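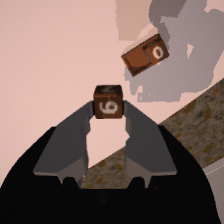 Work & Jobs

Thread

Right, people keep asking me what's going on with the robot at work so I'm going to do it all in one go and then I can just send the link to my mum.

Saturday, April 22, 2023

For anyone new: I'm on the packing line at Clotlow. We do number block sets for schools and nurseries, the ones in the shallow trays. I've been on trays for ages and I can do a full set while arguing with someone about telly.

In February we got told a robot arm was coming to do part of the tray filling. You can imagine the canteen that day. Somebody had already worked out their redundancy on the back of a crisp packet before the meeting had finished.

What we got first wasn't a robot at all, it was a screen! They've built a pretend version of the job on a computer and the pretend gripper practises on pretend blocks, over and over, all day long if you let it. The picture's from that. Black gripper, grey fingers, small dark brown block pinched between the tips.

Pink table, yes. It's a computer, the table can be any colour it fancies. I voted green and was ignored.

Now have a look at the number on the front of that block. Is it a 6 or a 9? It's lying on its side. Go on, I'll wait.

I've no idea either. And I pack the things for a living!!

That one question has taken up more of my working life since February than anything to do with wages, I swear.

So with a real block in my hand I just turn it over and look for the little line under the number. Takes no time, my fingers do it before I've thought about it. I couldn't have told you I did it until a woman from Inberg stood next to me with a notebook and asked why I'd flicked that one round and not the one before.

That woman is Dörte Heitmann and she's the one setting it all up. Inberg is the firm that sells the whole system, arm and software and somebody to come and stand next to you. She spent two whole shifts on the line before she touched a keyboard and I've got a lot of time for her for that.

She packed a tray herself on the first day and it was dreadful. She laughed, we laughed, she did another one and it was slightly less dreadful.

Anyway the flick. The robot can't flick. Two fingers, grab, lift, put down. If the block comes up with a side that could be either number, it has to put it down, let go and pick it up another way, and hope it gets a better look.

You'd think that'd be simple. I watched the practice version do put-down-pick-up on one block for so long I ate an entire satsuma.

Dörte asked us what we'd do about it. As in asked the packers, in the room, with the supervisor there. Long silence. Then Bev from nights (who never says a word in meetings) said why don't you stop tipping them all in a heap at the top end, feed them in with the line side up and you won't have the problem.

Which means changing how the boxes get emptied at the start of the line, so it's a change to a person's job to suit the robot. I had feelings about that and so did the lads who empty the boxes. But they tried it by hand for a week, no robot anywhere, and our own trays went quicker as well. Annoying.

Some numbers, as people like numbers. A decent shift on my bench is 112 trays. The target for the bench with the arm on it is 116. That's it. That's the big revolution, four trays.

When they put that up on the slide there was a proper laugh round the room. I'd been picturing thousands.

But (and it took me a bit to get my head round this) I won't be doing the same thing for those trays. The arm does the placing. I do the odd ones, the chipped ones, the ones it's not sure about, the lids, the labels and the final check. So it's the boring bit gone and the fiddly bit left.

Is that better? Ask me on a Monday and I'll say yes. Ask me at the end of a long shift and I'll say the boring bit was where I had a rest.

I mean that one seriously by the way. When you're filling trays your head's your own. I've planned whole birthday parties on that line. I've written my side of a good few arguments. Checking is different, you've got to be switched on for all of it, and I told them so.

Credit where it's due, they listened to that. We're swapping every 20 minutes on the trial bench between checking and lids. I wanted shorter, the supervisor wanted longer, so that's where it landed.

Cantero is the name of the arm, or the model, or possibly the bit of software that tells the arm what to do. I've asked more than once and I get a different answer every time. Everyone on days calls it Trevor.

Grella is our other site and they've had theirs since before Christmas. A few of us went over on the minibus to have a nosy. Biggest surprise was how slow it looks. You expect whoosh. It's more like watching your nan put the good glasses away.

The people at Grella were nice about it, mostly. One woman said she likes having fewer sore wrists. One bloke said he misses having somebody opposite him to talk to, and that's stuck with me all week, because where the arm stands is where a person used to stand.

So I asked about it when we got back. Who's going to be opposite me? And the answer was a guard panel. Clear plastic. With Trevor behind it.

We've asked for the bench to be turned so the checker faces the next bench along. It's on the list. I'll be chasing it.

On jobs, seeing as it's what my brother-in-law really wants to know: they've said no one goes because of it and they've put that in writing. They haven't said they'll replace people who leave. Read those two sentences next to each other. I did, and so did the union rep, and we're having that conversation with them properly.

I'm not anti. I want that on record. My shoulder hurts and I'd love something else to do the reaching. I just want it to be a thing we've had a say in.

Back to the picture for a sec, as somebody's just messaged me about the other bit of it. Top right there's a reddish-brown blocky thing with a 0 on it. A nought! Lovely, no arguing with a nought, looks the same either way up.

And the big jaggedy grey-mauve blob round it is shadow. The shadows in the practice version are terrible, all little steps at the edges like an old computer game. Our real bench has strip lights and the shadows are soft and everywhere, so I asked Dörte if it mattered that they don't match. She put her pen down and said that was a very good question. I've been unbearable ever since.

It does matter, apparently. If it only ever practises with one sort of shadow it can get muddled when it meets another sort. So now they change the lighting about in the practice one, and the colours too. She came and took readings off our lights over the bench with a little meter.

Me and the strip lights, advancing science.

I had a go at driving the practice one myself, there's a controller like my nephew's. Picking up's fine once you've got the fingers lined up. Letting go is horrible. I knocked over every block I put down and was asked very politely to give someone else a turn.

It has given me more respect for my own hands, I'll say that. You don't think of it as skill when you've done it that long. Then you see how much work goes into getting a machine to pinch a small block and you think, hang on, what am I on per hour?

(I have raised this. With a smile. I'll raise it again without one.)

Few replies, then I'm off to do the big shop.

To the person asking if we need to know computers: no. There's a start button, a stop button and a screen that shows you the block it's stuck on so you can tell it which number it is. That's the whole training so far. I got every one right apart from the ones that were sideways.

To the person asking if it ever drops them: the practice one does, all over the shop. Ours isn't plugged in yet so I can't tell you.

To my old supervisor, who says he'd never have allowed it: Keith, you wouldn't allow a radio.

The arm's being bolted down next week and the first proper trays are the week after. I'll add to this when there's something to add. If you work somewhere that's already got one, tell me what you wish you'd asked for at the start, I've got a meeting coming up and I'm writing a list.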